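Bottles and trays: the questions I get most

Do you stand every bottle up?
I do if it's been opened! Unopened ones can lie down while I sort the rest out, but anything I've started goes upright on a tray, no arguments.

Why a plastic tray?
It wipes clean in seconds, and I can carry the whole lot to the fridge in one go. I've got a red one that lives on my white table (my friend Nuria thinks it's far too bright, I love it).

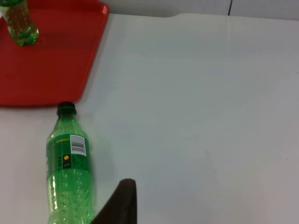 I did try going without one for a bit and ended up with sticky rings everywhere, so back it came.

How do you clean the table?
Warm water, a drop of washing-up liquid, then a dry cloth. It takes me two minutes, usually after lunch.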